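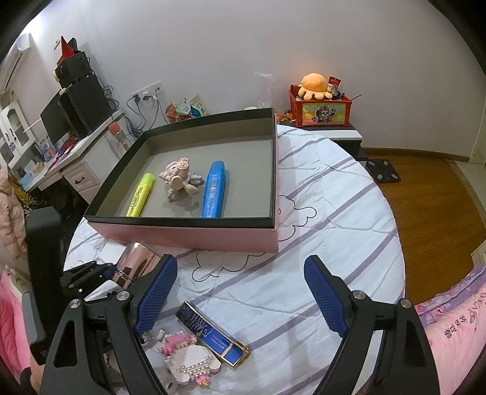
Ticket 3411
Product: Woltport label printing, home office plan
Status: Solved
Subject: Labels come out blank after the second one

Hello, and thank you in advance for reading all of this, I know I go on a bit!

I run a small mail-order stationery shop called Pestiscombe out of my spare room, and I've used Woltport for my shipping labels since the spring. It has been lovely until this month. Now when I send a batch to the printer, the first 2 labels come out perfectly and everything after that is blank. The paper still feeds, so I end up with a long ribbon of empty labels and a queue that says "complete." November is my busy season, so you can imagine how I feel about that word.

What I've tried so far: turning the printer off and on, a new roll, a different USB port, and reinstalling the driver (twice, the first time I think I picked the wrong one). Printing labels one at a time works fine, but I had 54 orders this morning and it took me until lunch.

The printer is a Katsaros desktop model, bought used, and my laptop is a few years old but up to date.

Reply from Zastari Support, 2:10 p.m.

Thank you for such a thorough write-up, it saved us both a round of questions. Single labels working while batches fail makes me think the roll is fine and the trouble is in how the batch is being sent. Could you open Settings, then Printing, then Advanced, and tell me what it says next to "Batch format"? Please also look at the label height there and let me know if it matches the one on the roll's packaging.

Customer reply, 2:45 p.m.

Batch format says "Continuous." The height matches, I checked it with a ruler as well because I'm like that. I do remember clicking something on that page when I was trying to get a packing slip to print, so this may be my own doing. Sorry if so!

Reply from Zastari Support, 3:05 p.m.

No need to be sorry, those two settings sit far too close together. Please change "Continuous" to "Gap," save, and clear any jobs still waiting in the queue. Then hold the feed button until the printer blinks and let go, so it can measure the roll again. After that, try a batch of five before you trust it with the real thing. If you still get blanks, send me the log file. Anything up to 375 KB can be attached right here.

Customer reply, 3:40 p.m.

Five good labels, and then I got brave and ran the rest of the afternoon's orders, and every one printed! I've written "Gap" on a sticky note on the lid of the printer. Please go ahead and close this, and thank you so much for your patience.

Ticket closed by customer. Tags: batch, blank labels, label gap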